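Support > Fixtures and Scoring > Setting up a fixture

Section 6: Setting up a fixture for live scoring

This section covers the preparation of one fixture in Pladport, from creating the entry to opening the scoring screen. It applies to football and rugby competitions. You need a club administrator or league administrator login. A scorer login can open a fixture but cannot create one.

Before you start

Both teams must already be entered in the competition. If a team is missing from the list, go to Competitions, choose Teams, and add it there first. Adding a team under a slightly different spelling creates a second record, and its results will not count towards the first one in the table.

6.1 Create the fixture

1. Open Fixtures and select New.
2. Choose the competition and the division. The division cannot be changed after a result has been confirmed.
3. Select the home team, then the away team.
4. Enter the kick-off time in the 24-hour format, for example 14:30.
5. Select the ground. If the match is at a neutral ground, tick Neutral as well. The home team keeps its place on the left of the scoring screen.
6. Press Save draft.

Note: A draft is visible to administrators only. It does not appear on the public fixture list until it is published in step 6.4.

6.2 Enter the squads

1. Open the draft and select Squads.
2. Press Copy last squad to bring in the players from the team's previous match, or add them one at a time by registration number.
3. Check the shirt numbers. Two players in the same squad cannot share a number.
4. Mark the captain. In rugby fixtures, also mark the front row players and their replacements.
5. Press Lock squad.

Suspended players are shown in red. The system allows them to be added, but the squad will not lock until they are taken out or the league administrator lifts the suspension.

CAUTION: Unlocking a squad after kick-off removes all substitutions already recorded for that team. Make corrections on the Events tab instead.

6.3 Assign a scorer

1. Select Officials, then Scorer.
2. Choose a name from the list. Only people with a current scorer login are shown.
3. Press Send code. The scorer receives a code by text message, valid until 2 hours after the kick-off time.

A second scorer can be added as a reserve. Only one device can send events at a time - the reserve sees the match as read-only until the first scorer hands over or is signed out.

6.4 Publish and test

1. Return to the fixture and press Publish.
2. Ask the scorer to sign in at least 10 minutes before kick-off.
3. The scorer selects Test event. A grey line marked TEST should show on the administrator's screen.
4. Delete the test event before the match starts. It has no effect on the score, but it is included in the printed match report.

If the test event does not arrive, check that the scorer's device is set to the correct time zone. Devices running more than 2 minutes fast or slow are refused. If there is no signal at the ground, scoring can carry on offline and the events are sent when the connection returns.

6.5 Postponed and abandoned matches

Use Postpone if the match has not kicked off. The squads are unlocked and the scorer's code is cancelled. Use Abandon if play has started. The events are kept, and the league administrator decides whether the result stands.

Do not delete a fixture in order to move it. Deleted fixtures cannot be restored, and any match fees linked to them must be entered again by hand.

Comments

Ojeda: Copy last squad also brings in players who have since transferred. Worth checking before you lock.

Prillton Colts: We had the time zone problem all through December. The scorer's tablet had been set up abroad. Fixed once we changed it.

Celeste Alarcón: Could 6.3 mention that the code is case-sensitive? It took us most of the warm-up to work that out.

Contact Zutport Support | © Zutport | Back to top
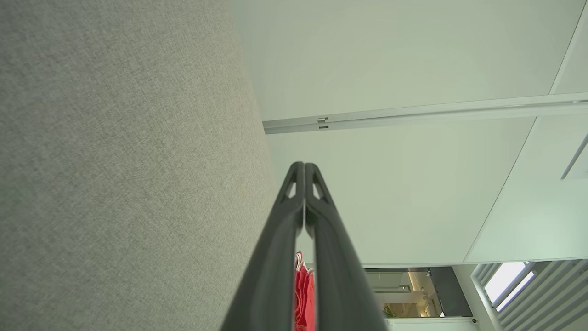
Can the kick-off time be changed after a fixture has been published?

Open the fixture, select Edit time and enter the new kick-off, then send the scorer a fresh code, as the old one still follows the original time.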